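Why doesn't a chair fall over?

I've been sitting on chairs my whole life and I never wondered about this until I tipped one over backwards at the Skendden library, with a cup of Milo in my hand. (The Milo didn't make it. Sorry, carpet!) So let's have a look at what keeps you up off the floor.

Everything has a balance point. Grown-ups call it the centre of gravity. Try to balance a ruler on one finger and you'll find it: slide the ruler along until it stops wobbling, and the balance point is right over your finger. You've got one too, somewhere near your belly button when you're standing up straight.

Now think about the shape you'd get if you stretched a big rubber band around the feet of a chair, down on the ground. As long as your balance point stays above the inside of that shape, the chair stays put. Lean back so far that it goes past the edge and over you go, Milo and all.
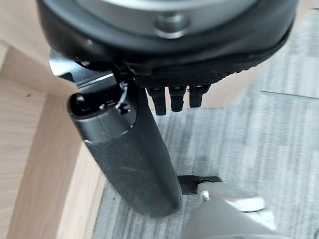

The bottom part of a chair is called the base, and it has the hardest job of the lot. On lots of chairs you hardly notice it, because you're looking at the seat and the comfy bits. Bases come in all sorts of materials, wood and metal and plastic. The smooth grey plastic piece down in the bottom right corner is most likely part of one. You only get a little bit of it there, but on any chair it's the whole base that matters, and how far it spreads out. A wide base makes a big rubber band shape, and a skinny base makes a tiny one.

That's also why desk chairs that spin usually have five legs. With only 3, there'd be big gaps between them, and leaning out over a gap is how you end up on your bum. Five legs leave smaller gaps, so whichever way you swivel there's a leg close by to hold you up.

Want to test it? Stand with your feet together and get somebody to give your shoulder a very gentle push. Then put your feet wide apart and try again. Much harder to budge you sideways, right? You just made your base bigger!

Next time I'll have a go at explaining why some tables wobble, and what a folded bit of cardboard does about it.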